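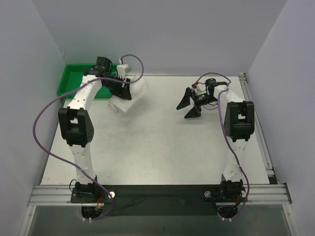 Chiffon blanc Ovotby, coton, usage courant

Réf. 757
Vendu par lot. Lavé une fois avant expédition, donc déjà rétréci.
En stock à l'atelier de Graststead. Commande avant midi = départ le jour même, sauf mardi.

Le chiffon de base. Blanc, sans motif, sans étiquette cousue. Pour essuyer, lustrer, poser sous une pièce fragile, emballer un verre en vitesse. On en a toujours un en boule quelque part sur le plan de travail, c'est fait pour.

Tissage serré mais souple. Se plie à la main sans marquer, se froisse aussi très bien, inutile de repasser. Peluche un peu les deux premiers lavages, après c'est fini. Ceux qui travaillent sur du verre ou de la laque : passez-le deux fois en machine avant, vraiment.

Ce qu'il fait bien
Poussière sèche, traces de doigts, petites éclaboussures. Boit correctement pour son poids. Ne raye pas les surfaces peintes claires, on l'utilise nous-mêmes tous les jours sur des plateaux gris clair.

Ce qu'il fait moins bien
La graisse épaisse. Ça part au lavage mais le blanc ne revient pas tout à fait. Pour ça prenez plutôt le torchon Zimari, plus lourd, écru, page suivante.
Pas prévu pour les solvants forts. Pas de test fait là-dessus, on préfère le dire.

Détails
Matière : coton, fil retors
Couleur : blanc, pas d'autre coloris prévu
Bords : surjet simple, fil blanc
Poids du tissu : léger
Finition : aucun apprêt, aucun parfum
Séchage : à plat ou sur fil, assez rapide

Entretien
Machine 60 °C, lessive normale. Pas d'adoucissant, il boit moins bien ensuite. Sèche-linge ok à température moyenne. Javel possible mais de temps en temps seulement, la couture du bord s'use avant le reste.
Secouer avant de mettre au sale si vous avez ramassé des copeaux ou du sable.

Le bac vert

Vendu à part, réf. 715. Plastique, rectangulaire, bords relevés, vert vif. On le met dans un coin du poste et on y jette les chiffons propres, ou les sales, à vous de voir, mais pas les deux dans le même (déjà vu). La couleur se repère de loin, pratique quand la table et les murs sont tout gris.

Bac peu profond exprès. On prend un chiffon sans fouiller. Si vous avez besoin de volume, le modèle haut de chez Sandhu va très bien aussi, on ne le stocke plus mais on peut le commander, délai plus long.

Se lave à l'eau savonneuse. Passe au lave-vaisselle, panier du haut, cycle court. Evitez de le laisser contre un radiateur, il se voile et après il ne pose plus à plat.

Rangement : plié ou en boule ?

Question qui revient souvent au téléphone. Plié en quatre c'est plus propre, et on en met nettement plus dans le bac. En boule ça va plus vite et pour de l'essuyage courant ça ne change rien. Si vous pliez : bords vers l'intérieur, pli côté main, sinon on en sort trois d'un coup. Un chiffon qui dépasse du bac finit sur la table, puis par terre, puis au lavage pour rien.

Quantités et conditionnement

Petit lot sous bande papier, gros lot en carton. Pas de film plastique autour. Pour les ateliers et collectivités, commande groupée à partir de 2 cartons, prix dégressif, demandez le devis par le formulaire. Production actuelle d'environ 2 000 chiffons par série, quand une série est finie il faut parfois attendre la suivante. La prochaine est prévue en mai.

Légères différences de blanc d'une série à l'autre, normal, le coton n'est pas azuré. Si vous voulez un lot homogène le préciser à la commande, on pioche dans le même carton.

Retours

Lot non ouvert : repris sans discussion. Lot ouvert : on reprend si défaut de couture ou trou, envoyez une photo du bord abimé. Pas de reprise des chiffons déja utilisés. Pour le bac, pareil, et merci de bien caler dans le carton, les angles cassent au transport.

Livraison
Carton plat, tient dans la plupart des boîtes aux lettres pour le petit lot seul. Avec le bac, colis suivi obligatoire. Retrait sur place à Graststead possible le matin, sonnez à la porte de l'atelier.

Voir aussi
Torchon Zimari écru, lourd
Bac haut Sandhu, sur commande
Fil surjet blanc pour réparer les bords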